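Clearing the Decks: A Small Gallery of Other People's Wrappers

Print this page | E-mail this page

Every February I go through the place and throw things out, and every February I'm surprised by how much of it is packaging. I don't mean the big stuff. The big stuff is easy, you trip over it and it goes. I mean the layer of foil, film, cellophane and little boxes that settles on any flat surface left alone for an evening.

By my own count the flat at Farkham produced 61 pieces of it this time, from one room. I wrote the number on the back of a receipt and then had to throw out the receipt, so call it 62.

1. The cheerful cloth

A gingham print with bears, cats and strawberries on it does a fine job of making clutter look like a party. Milk carton on its side, gold foil bag standing up very straight, medicine box, a snack or two. With all those pink cheeks beaming up at you, it's hard to feel properly ashamed.

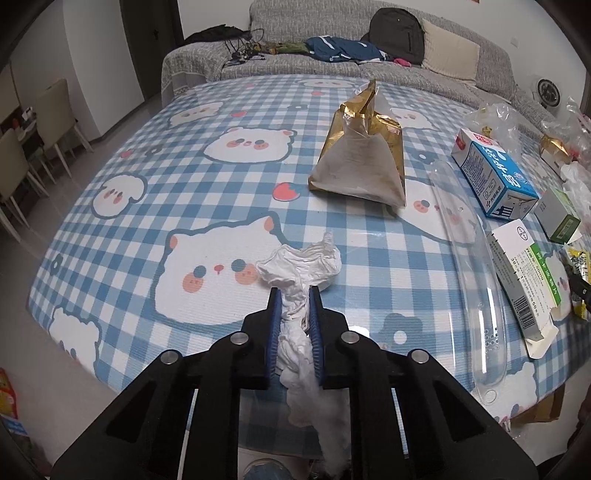
My rule is to start with tissues. They weigh nothing, they belong to no category, and there is never any debate over whether to keep one. After tissues I do anything crinkly, then trays, then boxes, which have to be shaken first in case there's something left in them. Medicine goes in a separate pile for reading later. The pile from last year is still waiting for its reader.

Sofas are a different department. Backpacks, jackets and cables are "things we own" and so they get to stay where they are, in a heap, with full legal rights.

2. The bin comes to you

For years I carried rubbish to the kitchen one handful at a time, like an ant with a mortgage. Then I read a tip in the Trestard newsletter (page two, under the recipe for lentils) that said to carry the bin to the mess and park it on the floor. I resented how well this worked. A round black one with a bag folded over the rim will do, and by the time you've got a clear bag, some gold foil and a paper packet in there you feel you're getting somewhere, right up until you look at the heap of plastic bags still to go.

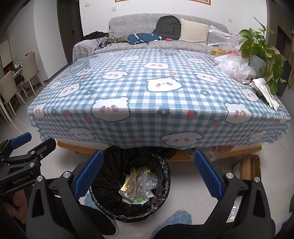

3. What's left over

Cardboard boxes under the furniture don't count. I've decided this and I won't be taking letters. Plastic bags kept for holding other plastic bags are also exempt until spring, when I'll be going through the hall cupboard with the same bin and a worse attitude.

Print this page | E-mail this page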